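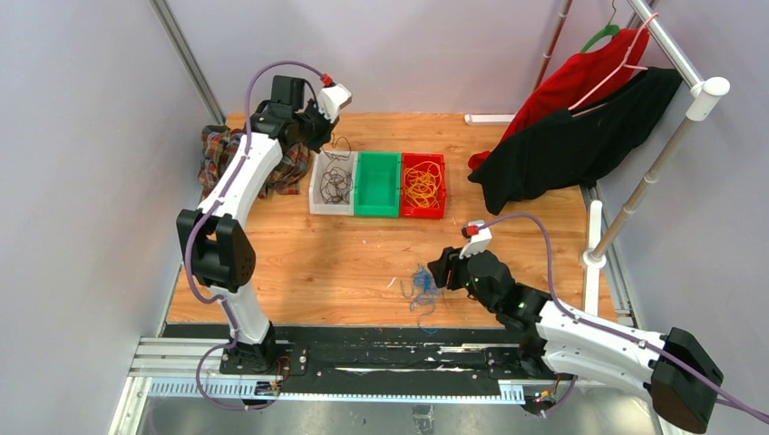 3 min read

Cable strain on the left wrist, and a gripper that reported closed when it wasn't

The cord sorting task has been running on the two-arm cell since April. Each piece of cord goes from the table into one of the bins, and the hard part is supposed to be perception, because cord tangles and never looks the same twice. The fault that cost me most of a week had nothing to do with perception.

Symptom first. The left arm would reach to the rear of the table, go down to the whitish bin, close on the cord and lift. The log said the grasp succeeded. Then the arm carried nothing to the drop position, opened, and the log said the release succeeded too. Seven runs in one evening ended that way. The right arm, with the same gripper and the same firmware, showed no errors on the blue cord at the front of the table.

I suspected the threshold. Grasp success in our stack (Garkalo, the control layer I maintain) is decided by motor current plus finger position. Cord is soft and compresses to almost nothing, so the margin between "holding two strands" and "holding air" is small. I lowered the current limit and the false successes stopped, but so did many of the real ones. I put it back.

Next was the camera. The wrist view is supposed to confirm the grasp after the lift, and if the view is missing the check should fail. In the left arm's logs the check passed every time. When I pulled the saved images, five of the seven runs had the same image before and after the lift, identical to the pixel. The stream had frozen and the check was comparing a picture of cord with itself.

The cable to the wrist camera is the purple one. It leaves the red connector, arches over the wrist, follows the upper link, goes around the elbow and hangs in a loop near the base. With the arm folded there is plenty of slack. At full reach toward the back of the table there was too little left at the wrist, and the connector took the load every time the wrist pitched down. I could reproduce the freeze by hand with the motors off: push the connector sideways a couple of millimeters and the stream stopped. Let go and it came back, usually with no disconnect event.

That last part is the real bug. The driver kept serving the last good image with a fresh timestamp, assigned on read and not on capture. Every consumer downstream saw current data. Balakrishnan Pai had opened an issue about exactly this during the Testetti bring-up and I had marked it low priority. I have changed the label and apologized to him.

Fixes so far:

Rerouted the left cable with more slack at the wrist and a clip on the link, so the connector carries no load at full reach.

Timestamps now come from the camera. An image older than two control cycles is treated as missing.

A missing image fails the grasp check and stops the arm where it is. Before, it logged a warning and kept moving.

The third change matters for safety. The arms share the middle of the table, and the planner uses the wrist views to decide whether the other arm is clear. A frozen view can report free space that is occupied. We had no collision, but three of the bad runs included a crossing move, and I can't claim the software prevented anything.

Still open: the stop leaves the gripper closed, which is fine for cord and probably wrong for the garments on the rack, where a held sleeve could pull the hanger off the rail. I would like a slow release there, with a force limit. I also haven't checked the right cable at the far corner of its reach. It takes a similar path over the link and elbow, so I expect the same problem in a milder form. Crossing moves stay disabled on both arms until that check is done.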